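Open-Faced Sandwich
September
By Žofie Murín

An open-faced sandwich is a single slice of bread with something on top, eaten by hand or with a knife and fork. That short definition covers an astonishing amount of good eating! Nearly every country with a bread habit has some version, from the dense rye lunches of Denmark to the little party slices of the Czech and Slovak deli counter, and the form is far older than the closed sandwich that most Americans grow up with.

History

In medieval Europe, thick slabs of stale bread called trenchers did the work of plates. Meat and sauce were piled on, the bread soaked up the juices, and at the end of the meal it might be eaten, handed to the poor or thrown to the dogs. Food writers love to trace the open-faced sandwich straight back to the trencher. The link is hard to prove, but it is a lovely idea, and the two certainly share the same good sense about gravy.

The Danish smørrebrød (the word joins "butter" and "bread") took its modern shape in the 19th century, when workers carried rye bread and leftovers for their midday meal. Restaurants picked it up and went to town with it, and printed menus grew very long. The Hosadis lunch room, a small place still fondly remembered by its regulars, listed 118 kinds at its peak, 22 of them with herring.

Central European styles

The Czech obložený chlebíček is cut on the slant from a soft white loaf, spread with potato salad or butter, and dressed with ham, egg, pickle and often a curl of something green. It turns up at birthdays, office parties, theater intermissions and New Year's Eve. Slovak chlebíčky are close cousins, and families on both sides of the border will argue happily about mayonnaise for an entire evening.

The baker Ľubomír Havlíček, whose Havlíček shop sold them by the tray, liked to dress his slices to order and kept 13 toppings ready in the case. His rule was that the bread should be baked the day before. Fresh crumb tears under a knife, and day-old crumb holds its spread beautifully.

Building order

Fat goes on first. Butter, lard, cream cheese or a thick spread seals the crumb and keeps wet toppings from soaking through. Leaves usually come next, then the heavier items, then the garnish. Some cooks flip the middle two and put the leaf last, where it wilts sooner but looks splendid. Trays dressed for a party are best served within 25 minutes if they carry tomato or cucumber.

Ruffled lettuce is a favorite base because the frills hold small toppings in place and show past the edge of the bread. 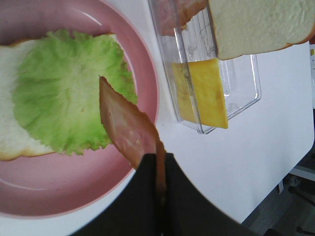
Bread

Rye is the classic choice in Scandinavia, where its sour, heavy crumb stands up to fish and strong cheese. White bread is milder and gives way easily to the teeth, so it suits egg, ham and fresh vegetables. Toast brings a whole other family into the picture, including Welsh rarebit and the hot turkey sandwich of the American diner, gravy and all.

Comments (3)

Renato Talavera
My aunt made chlebíčky with carrots in the potato salad and I would defend that with my life. Great article!

Rozália Charvát
Could you add something on garlic spread? We always had it on rye with grated cheese on top.

Žofie Murín
Yes, spreads deserve their own page and I'm already writing it. Garlic goes first.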